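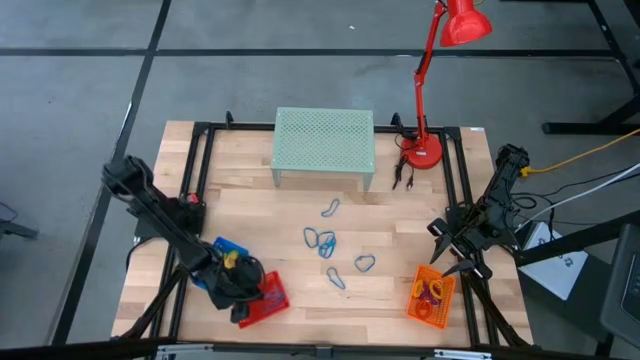

About Codham Desk & Drawer

Codham sorts, clears and resets work surfaces for small offices, studios, school departments and people who work from home. We have an office in Wetthorpe and a workroom in Brorndale where we try things out on tables before we recommend them to anyone.

We should say early that we are suspicious of our own trade. Most of what gets sold as organization is a box. You buy the box, you put the mess in it, and a few months later you own a full box and a second mess. We have bought plenty of those boxes ourselves. Some are still on a shelf in Brorndale, and we keep them there as a warning.

How we started

Codham began as a supply store. We sold trays, risers, lamps, baskets and label tape to offices in the area, and we were fairly good at it. The trouble came when customers asked us to stop by and help set up what they had bought. Their desks looked no better than before. In several cases they looked worse, with our products added to the pile.

We closed the retail counter the following February and kept the service side. We lost some customers over it, and a few of them told us we were talking ourselves out of business. They may still be right.

What we do

A typical job covers one room. We come in, clear every surface down to bare top, and put things back only when someone can say what they are for. "It might come in handy" is an answer we hear a lot. We don't argue with it, but we do write it down, and we ask again at the return visit.

Our standard room rate is $3550 for a shared office, including the return visit 4 weeks later. Single desks are priced separately. We don't charge for hauling away what you decide to part with, and we don't sell you anything to replace it. If you need a riser or a bin, we'll tell you the size and you can buy it wherever you like.

On small stuff

Big furniture is rarely the problem. People know where the filing cabinet is. The problem is rubber bands, loose cables, the spare plug for something that left the building years ago. Small things get put down for a minute, and then they live there.

Rubber bands are a good test of any system. They weigh nothing, they cost next to nothing, and they tangle with each other the moment you look away. If a desk setup has no obvious place for a rubber band, we don't think much of the setup, however nice the furniture is. We have seen expensive drawer inserts with a slot for every pen and nowhere at all for a band.

Our usual advice is a shallow, open container within arm's reach. We like open ones. A lid is one more step, and people skip steps. We like mesh and perforated baskets too, though we would be careful with the claims made for them. You can see what's inside a bit better, and that is about as far as it goes.

On color

There is a whole school of thought about color-coding: blue for one thing, red for another, green for a third. We went through a period of believing it. Then we went back to offices where we had set it up and found that the blue bin held whatever had been nearest the blue bin.

So we use color loosely now. A red basket next to a blue bin is easier to talk about over the phone ("the tape is in the red one") and we will give it credit for that. We no longer print charts.

On risers and lamps

A riser gives you a second level and some open space underneath. That space is useful if you slide one particular thing into it and take that same thing out again. Left alone, it becomes a cave. At the return visit, we look under the riser first.

A jointed desk lamp is worth the room its base takes up, provided the light lands where you work. Plenty of lamps we meet are aimed at a wall. Cords are the other half of the question, and we have yet to find a cord product we'd put our name to. Run the cord off the back of the table and be done with it.

The Yagi method

People ask about Yagi, the name on our training sheets. It is our house routine for resetting a table at the end of the day: loose items first, then cables, then anything that stands upright. It fits on one page. We have been asked to turn it into a course and have said no, mainly for lack of a second page.

Does it last?

Sometimes. Our records go back through 1048 rooms, and we would not trust any company in this line that claimed a perfect score. Last year we asked clients to tell us frankly if their room had slid back to where it was. We heard from 47 who said it had. Most of them blamed a single drawer. We went back and looked at the drawers, and mostly we agreed with them.

Working with us

Write to the Wetthorpe office with a few lines about the room and how many people use it. Please don't tidy before we visit. We work weekdays, and the Brorndale workroom is open to clients by appointment.

Page last revised November 2019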